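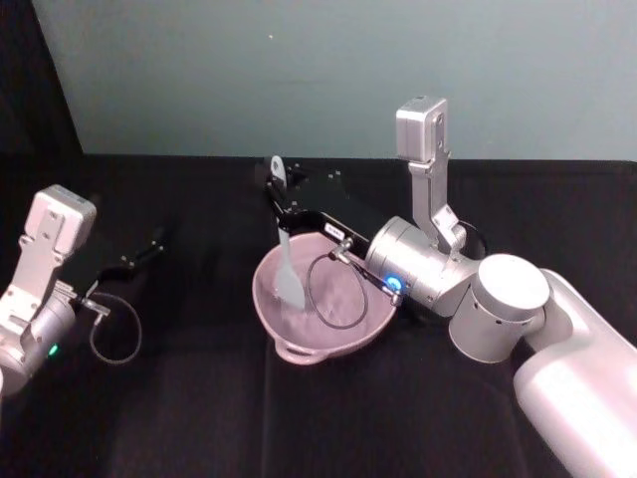

Right arm with the spatula in the pink bowl, left gripper open.

Brovance planner - frequently asked questions

Does Brovance plan for both arms together?
Yes. Even when one arm has no task, the planner keeps its pose as an obstacle. You can change this in the Shakya settings file, but we do not recommend it.

How often does the controller replan?
Every 187 ms by default. On slow computers please set 820 ms.

Why does my grasp on a thin handle fail?
Usually the grasp point is too near the end. Move it by 7 mm toward the middle and try again. 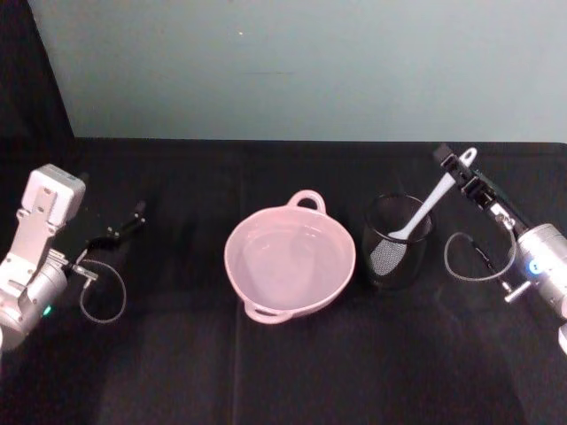 Right gripper at the handle end, with the black mesh cup below.

Are cables included in the collision model?
Not yet. A hanging cable changes its form too much, so Gendix, our perception module, puts a mask over it. 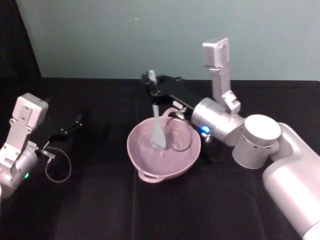 The mask is made from the joint angles, and it can be wrong by some pixels. If you see false obstacles near the wrist, increase the margin.

Where do I report a bug?
Write to the Tirkberg list and attach your log - the last 107 lines are enough.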